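Skillutero 文具キット事業 進捗報告(2月分・中間)
提出先:Mireck助成窓口 レカ・シャキャ様 / 作成:ペニナ・シリマ 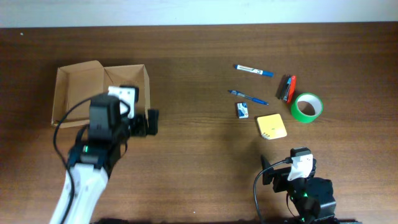 梱包の手順、2月に入って全面的に見直し中です。先月までは棚から直接箱に入れていましたが、入れ間違いが続いたため、いったん全部机に出してから詰める方式に変更。作業台は焦げ茶の木の机を使っています。浅めの段ボール箱を左に置いてフタを外側に開き、箱の中は空のまま、書くものを右手に出しておく形です。青キャップの白いホワイトボードマーカーと、半透明の青い軸のボールペンがそれで、この二つは教員用キットに必ず入ります。詰める前に机の上で品名を声に出して確認、それから箱へ。地味ですが、入れ忘れはこの方法にしてから目に見えて減りました。詳しくは下の「梱包」の項に。

前回の報告から間が空いてしまい申し訳ありません。配送の調整と重なり、まとまった時間が取れず。数字は倉庫の台帳と突き合わせ済みですが、文章は急いで書いているので読みにくい箇所があるかと思います。ご質問はいつものアドレスまで。

■ 全体の状況

今期の目標は教員用・生徒用あわせて1603キット。この数は申請時から変えていません。対象は5か所の学習センターで、これも変更なし。うち先行分の500キットは組み上げ、封をして倉庫の出荷棚に置いてあります。出荷棚の分については検品も終わっています。

残りは組み立て中、または材料待ち。遅れているのは主に教員用です。生徒用は材料がそろっているため、人手さえあれば進みます。教員用はマーカーの納品が二回に分かれた影響で、一月の後半に手が止まりました。いまは再開しています。

工程表との差は、正直なところまだ埋まっていません。二月末の時点で追いつく予定でしたが、三月の前半にずれ込む見込みです。配布そのものの時期は学期の始まりに合わせてあるので、いまのずれ幅なら配布には影響なし。これ以上ずれた場合は早めにご連絡します。

■ 調達

文具はFiadzoから一括で購入しています。見積もりの条件は申請書に添付したものと同じ。単価の変更なし。

マーカーが分納になった件。先方の説明では、インク色の在庫がそろわなかったとのこと。当初は黒と青の混在でもよいと返答しましたが、センター側から「同じ教室で色が違うと使いづらい」と意見があり、青に統一しました。この判断で納品がさらに少し遅れています。ただ、後で入れ替える手間を考えると、待って正解だったと思います。

ボールペンは問題なし。軸が透けているタイプなのでインクの残りが外から見えます。先生方から評判のよい点で、前の型番(軸が不透明なもの)には戻したくないという声が多いです。Fiadzoにも今の型で継続と伝達済み。

消しゴム、定規、鉛筆、ノートは予定どおり入荷。鉛筆削りだけ、刃の向きが逆に付いたものが混ざっていました。箱単位で返品、交換品が届いています。交換の送料は先方負担。請求書で確認済み。

輪ゴムと仕切り紙は現地の店で買い足しました。少額ですが領収書は会計の綴りに入れてあります。予備費からの支出になります。

■ 箱

段ボール箱は申請時のものより浅い型に変えました。理由は二つ。積み重ねたときに下の箱がつぶれにくいこと、それから詰め終わりの確認が上から一目でできること。深い箱だと小物が底に沈んで、あるのかないのか手を入れないと分からない。検品の時間がかなりかかっていました。

浅くした分、横幅は広がっています。車に積むときの並べ方を変える必要があり、イニャキ・ソレルが荷台の寸法を測り直しました。結果、縦向きに積めば前と同じ段数で収まるとのこと。紐のかけ方だけ変わります。

折り目が固い箱が一部あり、フタが自然に戻ってきてしまいます。詰めている間ずっと片手で押さえることになり、思ったより疲れる。今は作業前に四辺を外側へ強めに折り返しておくようにしています。強く折りすぎると角が裂けるので、そこは加減しながら。裂けた箱は送り出しには使わず、倉庫内の保管用に回しています。

テープは紙テープに切り替え。はがしたあと箱がきれいに残るので、センターで小物入れとして再利用できます。これはグラディス・スワイの提案。

■ 梱包(手順の見直しについて)

前の方法での失敗から書きます。

一月の抜き取り検査で、教員用キットのうちマーカーが入っていないもの、逆にボールペンが余分に入っているものが見つかりました。原因を調べたところ、棚の並びが悪かった。マーカーとボールペンが隣同士の引き出しで、急いでいると同じ引き出しに二度手が伸びる。担当者個人の問題ではなく、置き方の問題と判断しています。

現在の手順は次のとおりです。

箱を組み、フタを外に開いて作業台の左側へ。
その箱に入れる品物を棚からすべて出し、右側に広げる。
品名表を見ながら声に出して確認。
紙もの(ノート、仕切り紙)を底に敷く。
筆記具を入れる。マーカーはキャップの締まりを指で確かめてから。
残りの小物。
品名表に印をつけ、表も箱に入れてフタを閉じる。

広げるときに重ねないこと、が一番大事です。ペンの下にペンが隠れると結局見落とします。並べ方はきっちりそろえる必要はなく、ばらけていて構いません。最初はきれいに一列に並べるよう指示していたのですが、並べること自体に時間を取られてしまい、やめました。見えていれば十分。

左に箱、右に品物という配置は、作業者によっては逆のほうがやりやすいそうです。ステラ・シェムウェタは左利きで、本人の希望で反対に置いています。速さに差は出ていません。配置は自由、ただし一日の途中で変えないこと、と決めました。

机についても少し。天板の色が濃いので、白い軸のものはよく目立ちます。逆に黒い小物(クリップ、鉛筆削りの一部)は見えにくい。明るい色の布を敷く案が出ましたが、布がずれてペンが転がるため見送り。今は黒い小物だけ白い皿に入れて出すことを試しています。うまくいきそうなら来月から正式に手順に入れます。

ほこりの問題。倉庫の扉を開けたまま作業すると、机の上に細かい白いほこりが落ちます。段ボールの切りくずも混じっていると思われます。作業の前と昼の休憩後に乾いた布で拭くこと、としました。ノートの表紙に付くと意外に目立つので。

■ 検品

検品は組み立てとは別の人が担当、という決まりは維持しています。人が足りない日は検品を翌日に回し、同じ人が両方やることはしていません。遅れの原因の一つではありますが、ここは譲らないつもりです。

抜き取りではなく、教員用は全箱を開けて確認しています。生徒用は内容が単純なため抜き取りのまま。全箱確認は新しい手順が定着するまでの措置で、三月の報告で続けるかどうかを改めてご相談しますす。

マーカーの試し書きについて、以前シャキャ様からご質問がありました。全数の試し書きはしていません。入荷した箱ごとに何本か抜いて書いてみて、かすれがあればその箱全体を確認、という方法です。今期の入荷分では、かすれの報告はまだ上がっていません。横向きで保管するようにしています。立てて保管していた昨年の分は、配布後に「書けない」という連絡が来ました。保管の向きだけが原因かは不明。

■ 人員

組み立てに入っているのはステラとグラディス、それに近隣の学生の短時間勤務。イニャキは配送と箱の担当で、手が空いたときに検品に回っています。私は発注、台帳、この報告書。

学生の勤務は試験期間と重なり、二月の前半は減りました。後半から戻っています。時給は予算書のとおり。超過なし。

作業の教え方を変えました。以前は口頭で説明していましたが、今は最初の一箱を横で一緒に組み、次の一箱は本人だけで組んで、終わったら中身を全部出して一緒に確認します。手間に見えて、あとの手直しが減るので結果的に早いです。特に、マーカーと蛍光ペンの取り違えがなくなりました。

椅子の高さが合わないという苦情あり。立って作業するほうが楽という人もいて、作業台の脚の下に板をかませて高さを調整しました。費用はゼロ、倉庫にあった端材です。

■ 倉庫(Kirkik)

Kirkik倉庫の使用契約は更新済み。条件は前年と同じ。

棚の並べ替えは完了。教員用の品は手前、生徒用は奥。マーカーとボールペンは離しました。間にノートの棚を挟んでいます。引き出しの正面に現物を一本テープで貼ったので、字が読みにくい夕方でも間違えにくくなっています。照明は依然として暗いです。入口側の一灯が切れたままで、管理会社に交換を依頼中。二度催促しました。今月中に直らなければこちらで手配し、費用は後で請求する形にしたいのですが、この処理でよいかご確認いただけますか。

雨漏りは屋根の修理後、出ていません。念のため紙ものは床から上げて置いています。

■ 配送

先行分の出荷は三月の第一便を予定。5か所を一度に回るのではなく、道の状態がよいところから順に届けます。丘側のセンターへの道は雨のあと通れないことが多く、直前の判断になります。現地の先生と前日の夕方に電話で確認する段取り。

受け取りの書式を簡単にしました。前の書式は項目が多く、書ききれずに空欄で戻ってくることが多かったです。今回は箱の数、受け取った人の名前、気づいたことの欄だけ。品目ごとの確認は箱の中の品名表で行い、足りないものがあれば表に丸をつけて返してもらいます。

車の燃料費は予算内。ただし先月から値上がりしており、最後の便まで足りるかは微妙なところです。足りない場合は箱の費目から回すことになりそうで、事前に承認をいただく必要があるかどうか教えてください。

■ センターからの声

先月の訪問で聞いた内容をいくつか。整理しきれていません、メモのまま。

・マーカーは多いほどありがたい。板書用のものは共有になりがちで、すぐ行方不明。
・キャップをなくす。紐でつなげないかという相談あり。試作は未着手。
・ボールペンは青がよい。黒だと印刷物への書き込みが見えにくい。
・生徒用のノートは罫線の幅をもう少し広く。低学年には狭い。
・空き箱を教室の棚として使っている。浅いほうが使いやすいとのこと。
・鉛筆は足りている。次期は減らして消しゴムを増やしてほしい。

罫線の件は今期の変更は無理です。もう納品済み。次期の仕様に入れたいと思います。鉛筆と消しゴムの比率も同様。キャップについては、替えのキャップだけをまとめて買えるかFiadzoに問い合わせました。返事待ち。

■ 会計

支出は費目ごとに別紙で送ります。会計表は月末で締めてからになるので、この報告には付けていません。大きな変更はありません。

予備費から出したもの:輪ゴム、仕切り紙、紙テープの差額。いずれも少額。領収書の写しは別紙と一緒に。

箱の変更による差額は、浅い型のほうが安く、わずかにプラスです。浮いた分の使い道は未定。燃料費の件の返答をいただいてから決めます。

■ 困っていること

一つ目、マーカーの二回目の納品。日付は先方から口頭で聞いているだけで、書面がまだ来ていません。催促中。来なければ教員用の残りが組めません。生徒用を先に進めて時間を無駄にしないようにしていますが、それも材料が尽きれば止まります。

二つ目、照明。前述のとおり。夕方の検品ができず、冬の間は実質的に作業時間が短いです。

三つ目、台帳。紙の台帳と表計算の二つをつけており、転記に時間を取られています。数字がずれたことも一度あり、原因は私の転記ミスでした。すでに訂正済み。表計算だけにしたいのですが、倉庫の電波が弱く、現場での入力が安定しません。当面は紙を正として、週ごとに転記とさせてください。

■ 来月の予定

・マーカー二回目の納品を受け取り、教員用の組み立てを再開から完了まで
・生徒用の残りを並行して進める
・先行分の出荷、受け取り書の回収
・白い皿の試行の結果を見て、手順書を改訂
・学生向けの説明を手順書に合わせて書き直し(現行のものは古い棚の並びのまま)
・照明の修理の決着
・次期の仕様案、下書き

手順書の改訂版ができ次第、写しをお送りします。以前お渡しした版は棚から直接箱に入れる方法のままなので、破棄してくだい。

訪問のご希望の件、三月の後半であれば受け入れ可能です。午前中のほうが組み立ての作業をご覧いただけます。午後は検品と積み込みが中心。倉庫の入口は裏手で、表の門からは入れません。お越しの際はイニャキが門まで迎えに出ます。

確認をお願いしたい点は、照明の費用の扱いと、燃料費の費目間の流用の二点です。照明のほうを先にいただけると助かります。

ペニナ・シリマ
Skillutero 調達・記録担当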